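Library > Work and Technology > Unit 3 > Chapter 9

Chapter 9: When the Job Changes

In April the packing plant at Bremum employed 305 people. Garba Nnaji had sorted parts there by hand for years. After the new line opened he kept his pay grade – but his day was spent checking grippers and clearing stops.

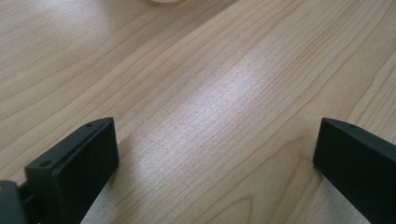

Figure 9.1 Two gripper fingers over a wooden tabletop.

This chapter asks who learns the new tasks, who teaches them, and what happens to workers whose old skills are no longer needed. We begin with Nnaji's shift.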